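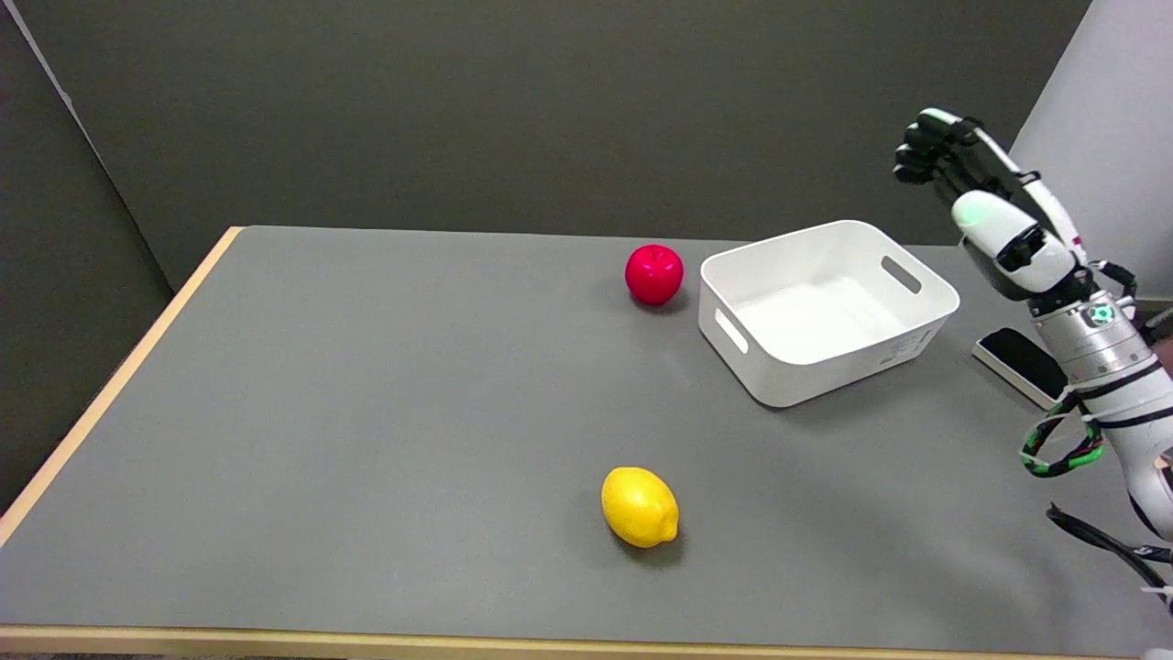
Trucos para trabajar con un brazo en la cocina del obrador

En Trillero llevamos 17 semanas preparando fruta con un brazo robótico al lado y estoy encantada, aunque el primer mes fue un lío de cajas y de gente esquivándose. Lo que más nos ha cambiado es la mesa: antes cada cual la ponía a su manera y ahora la dejamos bien despejada, con la fruta separada, como la manzana roja y el limón, y una cubeta blanca abierta con asas a los lados. Parece una tontería y se nota muchísimo al final del turno (¡la espalda lo agradece!).

Van los trucos que tenemos pegados en la puerta de la cámara:

Fruta seca antes de ponerla en la mesa. Un paño de algodón va mejor que el papel, que deja pelusa en los cítricos.

Los cables, recogidos con bridas y lejos del fregadero. Revisadlos al abrir, a las 6, con la máquina parada.

Cubetas todas del mismo modelo. Nosotros compramos 24 de golpe y se acabó lo de buscar la que encajaba.

Para limpiar el tablero, agua templada con una gota de jabón neutro y bayeta bien escurrida. El limón deja cerco en algunas superficies, así que no lo dejéis para luego.

Las piezas tocadas las seguimos apartando a mano. Radomir Radulović lleva media vida oliendo melones y en eso no le gana ningún aparato. Ahora tiene tiempo para hacerlo con calma y para enseñar a los nuevos, que antes aprendían a la carrera.

Turnos cortos al principio. Con 600 piezas en una mañana ya os haréis una idea de qué os falta, y a nosotros nos faltaba sitio para las cajas vacías. Lo arreglamos con un carro bajo, debajo de la ventana.

Apuntad los atascos en una libreta, con hora y tipo de fruta. La nuestra está llena de kiwis.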